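Nimholm Workshop: Gallery
The handover cell, fault log and pictures
2018-11-04

The handover cell at Nimholm has two arms on one wooden table. They pass small parts to each other, and the whole job depends on both grippers stopping in the right place. In June the arms began to drift toward each other during the handover, and on one run the fingers hit hard enough to trip the stop. We took the cell out of service, found the fault and put it back to work at reduced speed. The text below follows the fault in order. Shakya supplied the replacement fingers and Eltau rebuilt the left wrist.

What happened

The cell had done 2,000 handovers since its last check. On the run that failed, the left arm kept moving after the right arm had reached its hold point. The orange fingers pressed together and bent, and the left controller cut power on overload. The part dropped onto the table. No one was hurt. The operator was outside the marked line, where the rules say to be.

What we found

The left wrist had lost its zero position. A clamp screw had backed out and the joint was slipping a little under load each time the arm slowed down. The Urix logging software had recorded the error growing for 42 runs before the stop. The warning limit had been set too high, so no alarm came up.

One finger on the left gripper had a split rib near its base. The right gripper had no damage. Both sets of fingers were changed anyway, so that they would wear evenly.

What we changed

The clamp screws on both wrists now have thread lock and a paint line across the head. If the line is broken, the cell stays off. The warning limit was lowered. Zero position is checked every 200 handovers, and speed in the shared zone is held to 80 percent of the old setting.

Pictures

1. Meeting point
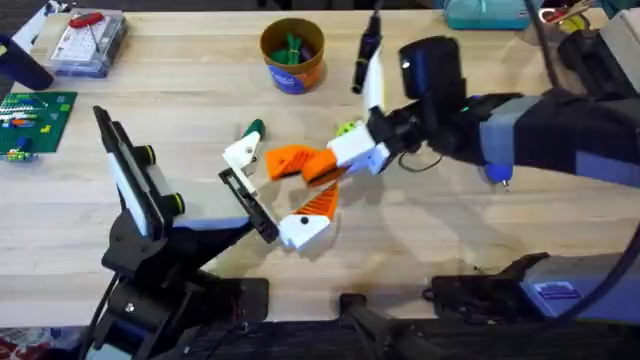 The grippers at close range over the middle of the table, with the orange ribbed fingers nearly touching. The small lime-green spiky ball is by the right gripper. The overload happened at this stage of the handover.

Notes for anyone running the cell

Stay outside the line while either arm has power. Do not reach in for a dropped part. Press stop, wait for both controllers to show idle, then pick it up.

If the fingers touch when they should not, write down the run number before you reset. The log is cleared on restart, and we lost the first part of the June record that way.

The old fingers and the clamp screw are in the fault drawer under the Eltau paperwork. Please leave them there until the wrist claim is closed.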